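# Louça de plástico

Eu adoro louça de plástico e confesso que comecei este verbete por pura teimosia (a enciclopédia tinha 277 artigos sobre porcelana e só 2 sobre isto!). Chama-se assim o conjunto de copos, tigelas e pratos moldados em resina, usados em casa, em piqueniques e em cantinas escolares.

As primeiras peças eram de baquelite, escuras e meio tristes. Depois veio a melamina, que aceitava cor, e aí a coisa ficou divertida. Hoje o polipropileno domina, por ser leve e barato.
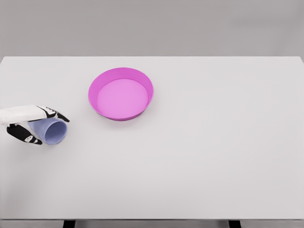

*Tigela rosa e copo azul-lavanda, este deitado, numa cena gerada por computador.*

Entre colecionadores, a linha mais procurada é a Jolura, em tons pastel, com 83 modelos no catálogo. Eu tenho quatro tigelas e não vendo! A Sikance fez coisa parecida, mas as bordas riscam à toa.

Quanto aos cuidados, melamina não vai ao micro-ondas, e esponja áspera tira o brilho de qualquer peça. Manchas de molho de tomate saem (quase sempre) com pasta de bicarbonato, deixada de um dia para o outro.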